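设备与采购 > 手持夹爪采集 > 增购前安全检查表（带批注）

手持夹爪采集套件 增购前检查表，九月版
填表：Houshang Rashti
会看的人：Siamak Moradi，还有以后接手这张表的随便哪位

先交代一下怎么读。标记就三种：√ 是可以，× 是不行、要花钱或者要改，△ 是能凑合、下次再看。后面那些啰嗦的话都是我自己加的批注，Siamak 说我上一版光打勾不写字，批预算的时候他根本没法替我说话，那这版我就放开写了，嫌长的直接跳到最后的采购清单。

这次要买的是 6 套双手夹爪，带背带、带线、带标记方块。报价收了两家，Bristum 和 Zekudero，桌椅和杂物另走 Cerker。检查的思路很简单：现在手上这批东西哪里让人不放心，新的就照着哪里去挑、去砍价、去留钱。

一、夹爪本体

1.1 指片转轴有没有旷量：√
捏住指尖左右晃，能感觉到一点点，但不影响夹东西。有一只我晃的时候响了一声，拆开看是螺丝松了，拧回去就好。螺丝胶列进耗材里，便宜，别省。

1.2 指片内侧的软垫有没有翘边：×
翘了，而且翘得挺均匀，说明是胶的问题，赖不到用的人头上。翘起来的垫子夹塑料件会打滑，人一感觉打滑就会下意识使劲，使劲久了手就酸。Bristum 的报价里软垫是整片换的，连着指片一起卖，贵得我看了两遍。Zekudero 的垫子可以单买，自己贴。我倾向后者，不过得先要一份样品贴上去试试，口头说好贴的东西我不信。

1.3 夹手指的风险：△
合拢的时候指根那里有个缝，小拇指放得不对就会被夹一下，不严重，但是疼！我自己中过招。询价的时候问一句有没有护套，没有的话我们自己贴一圈软的也行。这条不影响选型，写进培训。

1.4 握把有没有毛刺、尖角：√
摸过一遍，没有。夏天手心出汗的时候会滑，大家自己缠了网球拍用的吸汗带，效果不错，吸汗带也列进耗材。

1.5 单只重量：△
这条我跟 Siamak 意见不一样。他觉得轻一点重一点无所谓，反正中间会休息；我觉得举着的时候手腕差一点都很明显，尤其是伸手往远处够的时候。两家的参数表都写了重量，可一家带线一家不带线，根本没法直接比。已经发邮件请他们按同样的口径重报，没收到回复之前这条就先挂着。

二、标记方块

2.1 方块跟夹爪的连接是否牢固：√
用手掰，不动。

2.2 标记面有没有划痕、污渍、反光：×
有几个面角上磨花了，还有一个沾了胶印。擦过，擦不掉。方块坏了要整块换，所以下单时一定要问清楚备用方块怎么卖、多久能到。上次就是因为没问，临时找人打印了一张贴上去，贴得有点歪，后来标定怎么都对不上，折腾了一个下午才想到是它。这种下午也是钱，只是不走采购科目罢了。

2.3 备用方块有没有乱放：△
散落的方块一定要收进盒子，不要留在桌角。一来容易碰掉，二来镜头里多出来一个编号，后面处理的同事要来找你聊天的。收纳盒走 Cerker，要带隔层的那种，别买那种一整个大筐，大筐的结果就是什么都往里扔。

三、背带

3.1 肩带缝线：√
拉过，没有开线。

3.2 调节扣能不能单手松开：×
不能。这条我比较在意，建议写成硬指标。人背着东西，线又连着手，万一线被勾住了，得能腾出一只手很快把背带松下来。现在的扣子要两只手对着捏，手里还拿着夹爪的时候根本捏不了。我问了 Bristum，他们说可以换扣，加钱；Zekudero 说标配就是快拆，但是没给照片。Siamak，麻烦你开会的时候追一下照片，你追比我追管用。

3.3 尺码：△
目前是一个尺码走天下，个子小的同事把带子收到头了还是晃。晃起来最难受的是弯腰的时候，背后的分量会往前冲一下。新买的里面至少要有小号，具体几个小号几个大号，等排班表出来再定，现在拍脑袋没意义。

3.4 连续背的时长：√
规矩是一次最多 30 分钟，到点放下来，哪怕手上这一段还差一点点没做完。这个规矩大家执行得还行，偶尔有人说再来一遍就好，然后一遍变成好几遍……计时器还是要买，要那种会响的，手机计时器经常被静音。

四、线缆

这一节是重灾区，我写得细一点，也请看预算的人对这一节稍微大方一点。

4.1 接头有没有松动：×
有一根轻轻一碰就掉线。已经挂了红标，停用。

4.2 线在手和背带之间有没有多余的下垂：△
太短了伸不开手，太长了就会垂到桌沿以下，转身的时候容易挂住椅子扶手或者桌角。理想情况是沿着手臂走，用绑带固定在上臂和背带上。绑带是最便宜的一项，买多点，会丢的。

4.3 线从桌沿垂下去的地方有没有磨损：△
我拿手指从头到尾捋了一遍，外皮有发亮的地方，还没破。桌沿包一圈圆角条就能解决大半。圆角条让 Cerker 报价，颜色随便，别买透明的，透明的那种胶过一阵子就发黄。

4.4 地面走线：×
地上的线要么进线槽，要么贴地胶带压住，不能散着拖。尤其是有人坐在旁边等着换班的地方，脚一伸就勾到了。线槽要那种矮的、带斜坡的，椅子轮子能压过去的。高的那种本身就绊人，买了等于白买，我以前在别处见过，最后全堆在门后面。

4.5 备用线：×
没有备用线。一根都没有。所以 4.1 那根停用之后，整套就跟着停了，一套几乎全新的设备因为一根线歇着，我每次路过都心疼。新单子里每套配一根备线，这条我不打算让步。

五、桌面和操作区

5.1 桌子稳不稳：√
推了，不晃。

5.2 桌面高度合不合适：△
高个子要弯腰，矮个子要抬肘。升降桌当然好，但升降桌的价钱能把别的几项都吃掉，这次先不上。折中的办法是买几块垫高的木块加一块防滑垫，先顶一阵子。

5.3 道具有没有尖角、碎片、小零件：√
道具统一用轻的、玩具类的、摔了不心疼的。真家电不上桌，哪怕不插电也不上，太重，门的弹簧也硬，夹爪去拉门的时候人会跟着较劲。道具这块花不了多少钱，但是磨损快，门轴、按钮、小转盘这些最先坏，建议同款多买几个放着。同款很重要啊，换一款的话前后数据看着就不是一回事了，到时候又要解释。

5.4 饮料和水：△
要喝水去边上喝，瓶子放到旁边的台子上，操作的桌面上不放。这条不花钱，就是要人念叨。

5.5 椅子：△
休息用的椅子要离操作的人远一点，留出转身的余地。椅子上别堆东西，堆了东西就没地方坐，没地方坐的人就会去靠桌子。挂钩或者储物架加几个，同样走 Cerker，可以跟收纳盒并一单，省一次运费。

5.6 鞋：√
包脚趾的鞋，鞋带系好，不在采集区穿拖鞋。

5.7 靠近栏杆和高差的地方：△
桌子挨着栏杆摆的话，道具要往桌子中间收，圆的、会滚的尤其要注意。栏杆缝隙能不能漏下去小东西，要拿道具比一下。我的建议是桌子外侧加一条矮挡边，用夹子夹上去的那种，不打孔，场地方也不会有意见。挡边的钱放在"桌面附件"里，别单列，单列了一定有人问这是什么。 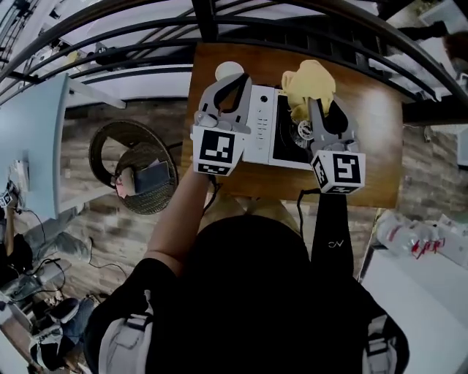

附图：双手操作时的俯视，道具为玩具微波炉。对照 4.2、4.3、5.7 看。

六、人和操作习惯

6.1 开始前有没有试夹一遍：√
空手开合几下，再夹一个软的东西，没有异常再开始。

6.2 开道具门的时候有没有用另一只手扶：△
两只夹爪要分工，一只稳住，一只去动。新来的同事容易两只一起上，道具被推得满桌跑，人也跟着往前探，重心就不对了。培训的时候多练几遍，也可以在道具底下垫防滑垫，就是 5.2 那块，一物两用，多买不亏。

6.3 旁边有人经过时有没有停手：△
要停，等人过去了再继续。操作的人低着头，看不到旁边，经过的人得先出个声。我想在地上贴一圈黄色胶带当边界，胶带跟 4.4 的地胶带一起买，注意是两种，一种压线，一种划线，上次有人以为是一样的，只买了一种回来。

6.4 用完有没有归位：×
没有。夹爪不能随手搁在桌上，指片朝下压着软垫最伤，1.2 那个翘边多半也有这个原因在里面。要买架子，每套一个，挂着放。Bristum 有原厂架子，好看，但是贵；Siamak 说自己做一个，我同意，前提是他真的做。

七、两家报价，我的看法

先说 Bristum。东西扎实，文件齐全，检验单、说明书一样不缺，打电话过去也有人接。缺点就是什么都要整件换，后面的维护费会一直往外流。交期他们写的是 6 周，我觉得能信，之前买小件的时候他们没拖过。

再说 Zekudero。零件拆得开，单卖，价格也舒服，快拆扣如果真是标配，那 3.2 直接就过了。担心的是文件，背带的承重说明到现在都没给我，问一次说在整理，再问一次还在整理。没有这份说明，我这边安全一栏签不了字，价格再好也签不了。

所以我目前的想法是：先向 Zekudero 要一套样机，按这张表从 1.1 走到 6.4，走完了再谈整批。样机如果不肯借，那就买一套，钱从备用金里出，真不合适也就亏一套。要是文件迟迟拿不到，就回头找 Bristum，软垫的价格再跟他们磨一磨，整批买的话总该有点余地吧！

八、采购清单（按我心里的轻重排，砍预算请从下往上砍）

- 双手夹爪套件，含背带，供应商待定
- 备用线，每套一根，跟主件同一单
- 备用标记方块，跟主件同一单
- 矮线槽，带斜坡
- 压线用的地胶带
- 划线用的黄胶带（再说一遍，是两种）
- 桌沿圆角条、桌面矮挡边
- 备用软垫，等样品贴过再定数量
- 绑带、吸汗带、螺丝胶
- 会响的计时器
- 同款玩具道具，多备
- 防滑垫、垫高木块
- 带隔层的收纳盒、挂钩
- 夹爪挂架，自制优先

备用金我想留主件金额的 20%。我知道听上去多，可是看看上面那些 ×，线、垫子、方块，哪一个都是用着用着就得换的，主件买来的时候看着都很美，零碎才是长期开销。如果一定要压，宁可少买一套主件，也不要动备用金，少一套顶多排班紧一点，没有备件是整套整套地停。

九、还没关掉的事项

- 两家按同一口径重报单只重量。我在等邮件。
- 快拆扣照片。Siamak Moradi 追。
- 背带承重说明。我追，下次打电话，不写邮件了。
- 小号背带的数量，等排班表。
- 4.1 停用的那根线，红标不要撕！哪怕你试了一下觉得它好了，也不要撕，先来找我。
- Cerker 的那一单，圆角条、挡边、收纳盒、挂钩能不能并在一起送，今天下午去问。

Siamak 的补充（他口述，我打字）：挂架他会做，木料已经有了，尺寸等样机到了再量。另外他觉得 1.3 的护套应该改成必选，我想了想，改吧，下一版改成 ×。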